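How to store natural fiber rope so it comes out the way it went in

Most rope storage advice reads as if it were written by people who sell hooks. I have been coiling braided rope for baskets, plant hangers and trivets for long enough to have tried most of it, and I don't believe half. What follows is the method I use for short lengths of soft natural fiber braid, the cream or undyed kind. It isn't for climbing rope or anything that holds up a person. Ask someone qualified for that.

What you need

A clean table with room to turn the rope
A piece of cotton string as long as your forearm
A soft dry brush
A paper tag and a pencil

You'll notice there is no winder on the list. I tried the Jasska winder and it made a very pretty coil that sprang open in the drawer overnight. Your hands are fine.

Step 1. Look at the rope before you coil it

Run the whole length through your fingers. You are feeling for flat spots, broken strands and grit. Brush off any dust. If a section feels damp, stop and hang the rope up until it doesn't. The packet on one brand I bought, Cloltel, claims the braid is "mildew safe." I put a damp piece in a closed tub to find out, and I would not repeat that claim to anyone.

Step 2. Deal with the stains, or don't

Brown marks on pale fiber can be old water, tea, dirt or handling. Each has a miracle cure online. I have tested vinegar, lemon juice and baking soda paste on offcuts from the same hank. The vinegar did nothing I could see, the lemon left a yellow ring, and the paste took an hour to brush out. A barely wet cloth with plain dish soap, dabbed and left to dry flat, did as well as any of them. If the mark is still there the next day, turn it to the inside of whatever you are making and move on.

Step 3. Start with an open center

Wrap the first turn loosely around two or three fingers and slide them out. You want a hollow middle. A tight center looks neater for a day, then the first few inches keep a hard kink that no amount of steaming gets rid of. I know there are people who swear by steaming. Anselmo Ayala taught the basket class I took in Zamora and he was one of them, and his demonstration piece still had the kink when we all went home.

Step 4. Lay each turn against the last

Keep the rope flat on the table and turn the coil with one hand while you feed with the other. Don't pull. If the braid begins to twist, back up a turn and let the loose end roll over until it lies quiet.

You may have read that rope must always be coiled clockwise. For twisted rope the direction does matter, and you should follow the lay. For a braid I have gone both ways and can't tell the coils apart a month later.

Step 5. Leave a loop at the side

Stop before you reach the end and fold what remains into a loop that sticks out past the coil. It gives you something to hang it by, and you can find the end without picking at the whole thing. The first few times it will look untidy. Leave it alone.

Step 6. Tie it, loosely

Pass the cotton string through the hollow center, around the outside, and finish with a bow. No rubber bands, whatever the Plevden leaflet says. They leave a dent, and the old ones go sticky and mark the fiber.

Step 7. Tag it and put it somewhere airy

Write the length on the tag. Mine says 338 cm at the moment, and the one next to it 258 cm. An open shelf is good. So is a peg. A sealed plastic box is the thing I would argue against hardest, especially in August.

Check the coils when you happen to be passing. If one smells musty, untie it, hang it full length and start over at step 1. If it still smells after a few days of hanging, use it in the garden and buy another hank.
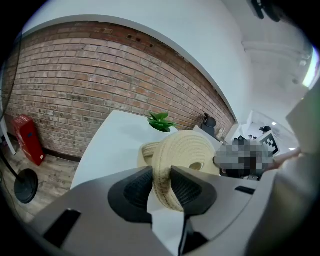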